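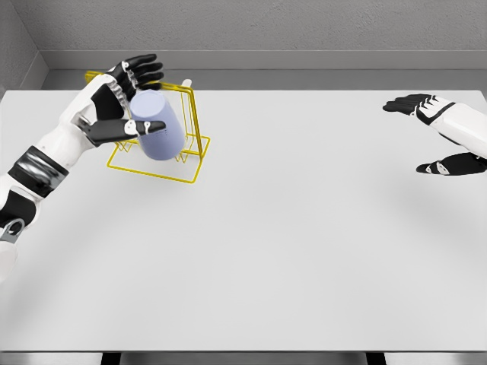
弗林科姆毛纺厂开放日参观记

二月里，我去了一趟弗林科姆（Flincombe）。这是一个小镇，在河谷的最里面，有一座还在生产的毛纺厂，每年冬天开放一次给外面的人看。我学中文已经很多年，但是用中文写游记还是第一次，有些纺织的词我是查了词典才写的，如果写错了，请懂行的读者告诉我，我会改正。

怎么去

我住在塔尔盖特（Talgate），那里有火车站。从塔尔盖特到弗林科姆没有火车，只有8路公共汽车，早上那一班比较早，下一班就要等到快中午。我坐的是早班车。车上很冷，司机把暖气开了，可是热风只吹到前面两排，我坐在后面，所以一路上没有脱手套。

公路沿着河走，过了奇翁代尔（Civondale）以后，山坡变得很陡，两边都是石头砌的矮墙，墙里面有羊。我以前以为毛纺厂用的就是这些羊的毛，后来在厂里问了才知道，山上这种羊的毛太粗，多数拿去做地毯。做围巾和毯子的细羊毛，是从别的地方买来的。

下车的地方叫“巴克斯特桥”，是用当年建厂的巴克斯特（Baxter）家的姓取的名。过了桥左转，走几分钟就看见烟囱。烟囱早就不冒烟了，上面有鸟做的窝。

门票和集合

门票在门口买，只收现金，这一点请一定注意。我前面的一对夫妻没有带现金，他们只好走回桥那边的小商店去取钱，回来的时候第一组已经进去了。

大家在旧的羊毛仓库里集合。仓库的地板是木头的，很黑，很滑，带我们的人说那是羊毛里的油脂一年一年渗进去的，想洗也洗不掉。我用手摸了一下地板，手指上真的有一点油的感觉，还有一种味道，像湿的毛衣，但是不难闻。

带我们这一组的是贝弗莉·皮里希（Beverley Pirihi）女士。她在这个厂的染色车间工作，开放日的时候做讲解。她说话不快，每到一台机器前面，先让我们听一会儿机器的声音，然后才开始讲。这对我很有帮助，因为英语也不是我的母语，人在机器旁边说话，我常常只能听懂一半。

分拣和洗毛

羊毛送来的时候是压成大包的。工人打开以后，要用手把不好的部分挑出来，比如沾了泥的，或者颜色不对的。皮里希女士让我们每个人拿一小撮毛，慢慢拉开，看它有多长。她说拉的时候要听，健康的毛拉断的时候声音很脆，不健康的毛没有声音。我试了几次，什么也没听到，也许是我的毛不好，也许是我的耳朵不好。

洗毛现在不在这个厂里做了。以前是用河水洗的，洗毛的水直接流回河里，下游的人一直抱怨。现在厂里买已经洗好的毛，旧的洗毛池还在，里面放着备用的木架和一些坏了的纱管。

染色车间

这个车间是皮里希女士自己的地方，她讲得最详细，我们在这里停的时间也最长。染缸是不锈钢的，有大有小，小的用来打样，看上去和食堂里的汤锅差不多。她给我们看了一本配方簿，最老的几页是手写的，墨水已经变成棕色，每一页的旁边都贴着一小段染好的毛线。有一种暗绿色，配方旁边写着一句话：“雨天偏黄，慎用。”我问她下雨和颜色有什么关系，她说以前用的是河水，下雨以后河水里有泥炭，颜色就会变。现在用自来水，没有这个问题了，但是这句话没有人去划掉。

她还说，染羊毛最怕的是升温太快。水温要慢慢地加，毛也不能用力搅，一搅就毡成一块了。他们染深色一般到沸点附近，染浅色她自己更愿意低一些，时间长一些。这些话我记在本子上，可是我并不会染毛线，只是觉得好听。

染好的毛挂在楼上烘干。楼梯很窄，只能一个人上去，一个人下来，所以我们等了一会儿。有膝盖不好的客人，可以留在楼下看一个短片。

梳毛和纺纱

梳毛机是全厂最大的机器，滚筒上包着很细的钢针布。毛从一头进去的时候是乱的，从另一头出来的时候像一层薄雾，然后被分成很多条，卷在长长的轴上。这时候的毛条还没有加捻，用手指轻轻一碰就断。

纺纱用的是一台走锭纺纱机，前面的一排锭子装在一个有轮子的车架上，车架往外走，把毛条拉长，加捻，然后再走回来，把纱绕到管子上。它走得不快，但是地上画了黄线，过了线就有危险。皮里希女士讲，很早以前有小孩子在车架下面捡断掉的毛，她讲到这里停了一下，没有继续说。我们这一组里有一个小男孩，他问那些小孩子要不要上学，他的妈妈替她回答了：上半天学，做半天工。

有一位先生问，为什么不换成新式的环锭机，产量会高很多。回答是换过，在旁边的新楼里有，但是有些客户就是要走锭机纺的纱，说它比较蓬松。我把两种纱都捏了一下，走锭机的确实软一些。

织布

织布车间要戴耳塞，门口有一个盒子，自己拿。里面的声音实在太大，讲解都是在外面走廊里先讲完的。老式的梭织机只开了一台，正在织一条灰色格子的毯子，梭子飞得太快，眼睛跟不上。墙上挂着一块小黑板，写着这条毯子的经纱数是700，下面有人用粉笔画了一只羊。

织完的布还要检查。一位年纪比较大的女工坐在斜的桌子前面，对着窗户，一寸一寸地看，找到断纱就用针补上。她让我看她刚刚补好的一个地方，我看了很久也没有找到。她笑了，说找不到就对了。我觉得这是全天里我最喜欢的一个时刻。

她说冬天补布最难，下午光线很早就没有了，开灯也不如自然光，深蓝色和黑色的布都留到上午做。

吃饭和买东西

厂里有一个小食堂，开放日对外面的人也开。我吃了豆子汤和面包，汤有点咸，面包很好。茶是用很大的壶泡的，非常浓，要加很多奶才能喝。

商店在大门旁边。整条的羊毛毯子很贵，最大的一条标价245镑，我只是摸了一下。有一个筐里放着织布剪下来的布边，按袋卖，很便宜，适合做杯垫或者塞在门缝里挡风。我买了一袋，还买了两团毛线，一团是那个暗绿色。店员说这个颜色每年只染一次，卖完就等下一年。回家以后我在灯下看，它确实有一点偏黄，在窗户旁边看又不黄了。

镇上

看完工厂离回去的车还有一段时间，我沿着水渠往上走，走到了拦河的小坝。水渠是为水轮挖的，水轮已经拆掉，只留下一个很深的石槽，里面长满了蕨草。坝的旁边有一张长椅，坐下来可以看到整个工厂的屋顶，锯齿形的，玻璃都朝北。我在纺织的书里看过这种屋顶的图，北面来的光比较均匀，看颜色不会看错。

镇上还有一座小教堂，门关着。教堂后面有一排工人的房子，每一家的楼上都有很长的一排窗户，以前是在家里织布用的，比工厂还要早。有一家的窗台上放着一台很小的手摇缝纫机，我在外面站着看了一会儿，里面的人对我招手，我很不好意思，也招了招手，就走了。

给想去的人的几点说明

带现金。穿平底的鞋，仓库的地板真的很滑。衣服不要穿太好的，梳毛车间里空气中都是细毛，我的黑大衣出来的时候变成了灰大衣，刷了两次才干净。对羊毛过敏的人恐怕不适合参观。

参观一圈有70分钟，不包括吃饭。最后一组下午两点进去，赶不上的话就只能看商店。讲解只有英语的，门口有一张法语的说明，没有中文的。我向皮里希女士提出，如果他们需要，我可以试着翻译一份，她把我的邮箱地址写在了配方簿的借阅单背面。

回去的8路车晚了一些，到塔尔盖特的时候天已经黑了。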